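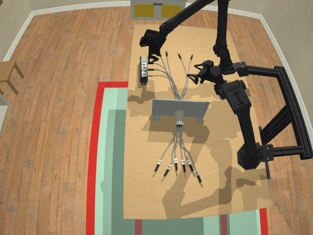

Os dois braços sobre a mesa de ensaio, em simulação, com o painel dos cabos ao centro.

No mês de julho visitei a Skulen, que abriu o laboratório durante uma tarde a pessoas de fora. Eu trabalho com regras internas de segurança e fui para ver como eles escrevem as suas. Recebeu-nos a Ineke Stevens, muito paciente com o meu português.

A tarefa de ensaio é a ligação de cabos com etiqueta de letra num bloco de conectores. Tudo se faz primeiro no simulador. A regra número um da casa é esta: nenhum programa passa para os braços verdadeiros sem 500 execuções simuladas, registadas com a versão do programa e o nome do responsável. Perguntei se não era demasiado. O Remo Pellegrini respondeu que antes pediam 50 e que os relatórios não serviam para comparar nada.

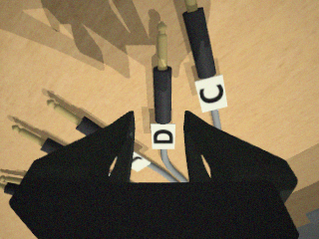 A garra junto do cabo D, com a etiqueta C logo ao lado.

A segunda regra trata das etiquetas. A letra lê-se antes de fechar os dedos, e o programa tem de escrever no registo qual leu – se há dúvida, o braço recua e pede confirmação. Gostei desta, vou propor uma parecida na minha empresa. Também é proibido mudar a posição da mesa ou do painel sem abrir uma nova ficha.

O manual interno tem 67 páginas e achei-o longo. O Remo admitiu que os novos leem sobretudo o resumo.
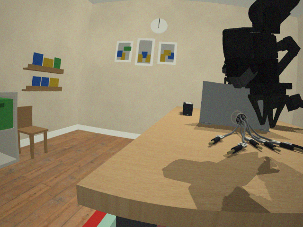 O que ainda falta

Na conversa final falou-se das câmaras. Cada execução deve guardar mais do que um ponto de vista, mas a regra não diz ainda quais, nem durante quanto tempo se conservam as gravações. A Ineke prometeu enviar-me a próxima versão do capítulo, e eu fiquei de mandar os meus comentários por escrito.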